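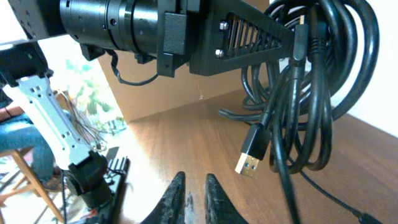
Trostow Robotics Lab Reports Results on Cable Handling with Wrist-Mounted Cameras

TESARHOLM — Researchers at the Trostow Robotics Lab have released results from a study on how well a robot arm can pick out and grasp one cable when several are hanging or lying together. The method, called Brasik, uses only the view from a small camera at the robot's wrist. It does not need an overhead camera or a 3D model of the cable.

Cables are hard for robots. They bend, they cross over themselves, and a black cable in front of another black cable gives a camera very little to work with. Most earlier systems lay the cable flat on a plain surface before starting. The Trostow group wanted a method that could cope with loops, shadows and other equipment close by.

Brasik works in two steps. The arm first makes a short series of small moves around the cable, and the software compares how the loops shift from one view to the next. It then picks a stretch of cable with enough clear space on both sides for the fingers to close. If no stretch qualifies, the arm moves and looks again.

In tests at the lab, the arm grasped the correct cable on the first try in 76 percent of runs. With the small moves turned off, so that the software had to choose from a single view, the figure was 71 percent. The gain was largest for coiled cables and close to zero for cables lying straight on a table.

The software was trained on recordings from 15 workspace layouts and tested on nine others that it had not seen. The layouts were set up on ordinary tables under ordinary room light, and many had a second arm within reach of the first.

The results also show where the method falls short. Most failed runs came from strong light behind the cable, which hid its edges. Connectors were another weak point — the software often treated a small plug as part of the cable next to it, and the fingers closed too close to the end. Brasik does not yet plug anything in or untangle knots.

The work was supported by Doucet, which makes test benches for electronics repair shops. Doucet had no part in choosing the layouts or scoring the runs.

The training recordings, the scoring sheets and the software will be available from the lab in July. A second study, on handing a cable from one arm to another, is in progress.

Contact: Trostow Robotics Lab Press Office, Tesarholm | © Trostow Robotics Lab. All rights reserved. | Back to top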